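Clasgate two-drawer cabinet

A small cube-ish cabinet for the top of a desk or table, in light oak-coloured wood, with two drawers stacked one above the other. It holds the stuff that otherwise lives in a heap beside the kettle: stamps, batteries, keys to doors you no longer own. Each drawer has a black bar handle, big enough to find in the dark and plain enough to ignore by day.

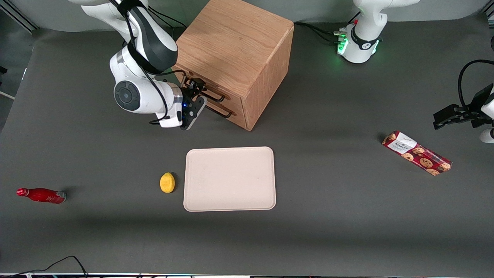 Clasgate cabinet, two drawers, black bar handles.

The grain runs straight across the top, where a plant will end up whatever we advise – put a saucer under it. Comes assembled, with 4 felt feet in a little bag that you will lose. We made 700 in the first batch at Ulside and have 83 left. A taller version is planned for April. Dust with a dry cloth.

Shared 83 times
3 comments

Maribeth Dela Peña
Bought one for my sewing bits. My husband has the bottom drawer now. I was not consulted.

Gervasio Huenchumán
Does it come in a darker wood?

Cherry Mae Baluyot, Bornby
Not at the moment, Gervasio. We did ask the workshop and they sighed.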